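Basement utility room: floor drain gully or sump for a washing machine and boiler discharge?

Forum: Drainage and Below Ground

ukerlow_dan
Looking for opinions before I break out any concrete. Basement utility room, 1,493 mm below outside ground level at the lowest point of the slab. The foul drain leaves the house at a higher level than the basement floor, so nothing can run out by gravity. The room will hold a washing machine, a sink and the condensate from a condensing boiler.

Two options as I see them:
a) a small above-floor pumping box behind the sink, everything fed into it
b) a proper chamber set in the slab with a floor gully draining to it

Slab is 190 mm thick. No membrane that I can find. The house is on clay and the walls are rendered inside.

tanked_twice
Option a unless you have a reason to want the gully. Once you cut the slab you own the waterproofing problem around the chamber. With no membrane you may get groundwater coming up past the collar, and then the pump is working for the water table as well as the washing machine.

What is the rise and the horizontal run to the soil stack?

ukerlow_dan
Rise from floor to the point of connection is 2 m near enough to the millimetre. The run is longer, but all of it can be laid to fall once the pipe is at ceiling height. I would like the gully because the previous machine let go once and the water had nowhere to sit except the skirting.

gullytrap
I disagree with tanked_twice. A chamber in the slab is the right answer in a basement. Above-floor boxes are noisy, they hold very little, and if the float sticks the sink fills up from the waste. With a chamber you get some storage and a high-level alarm. Cut the slab once, fit a chamber with a puddle flange, seal it with a swelling strip and non-shrink grout. I fitted a Brilenska one in my own place and it has been dry at the collar since.

tanked_twice
One chamber in one basement is a small sample. Was yours on clay?

gullytrap
Gravel. Fair point, but the detail is the same.

tanked_twice
The detail is the same, the pressure on it is different. Clay backfill holds water against the structure after rain.

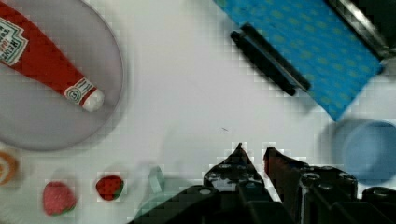
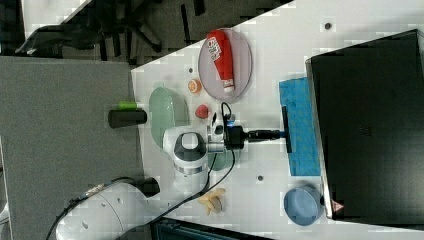 White tabletop, both shots.

To continue: whichever way he goes, the discharge pipe needs a non-return valve close to the pump and an isolating valve above it, in that order. Otherwise you drain the whole riser over yourself when you service it.

ukerlow_dan
Noted on the valve order. Does the boiler condensate matter? It is mildly acidic and the Mahlangu box I was looking at has a stainless shaft.

condensate_k
Check the maker's sheet for it. Many boxes will take condensate provided it is diluted by other flows. In summer the boiler runs little and so does the condensate, so it tends to balance out. If in doubt, run it through a neutraliser first. Do not take it to an outside soakaway in small pipe, it will freeze.

Also check the temperature rating. A hot wash empties at a temperature some of the cheaper boxes are not rated for except for short periods.

gullytrap
Agree with all of that. A trap on a floor gully will also dry out if nothing runs through it, so if you go with option b, take the sink waste in through the side of the gully to keep the seal topped up.

vondska_lane
Third option: above-floor box for the appliances, plus a shallow drip tray under the machine with a leak sensor and a shut-off valve on the cold feed. The tray and sensor come to less than 200 in parts. It deals with the leak you had, and the slab stays whole.

The valve should be the type that closes on loss of power – some stay where they are.

tanked_twice
That is what I would do.

gullytrap
A tray holds a few litres. If the drain hose comes off during a pump-out, the shut-off on the feed does nothing for the water already in the drum.

vondska_lane
True. Clip the hose properly and use a standpipe with a fixed bracket. The residual risk is one drum of water.

ukerlow_dan
I am leaning towards the box and tray. Before I settle it I will drill a small test hole in the corner and leave it capped through August to see whether water stands in it. If it stays dry I may reconsider the chamber.

condensate_k
August will tell you very little on clay. Leave it until the end of winter.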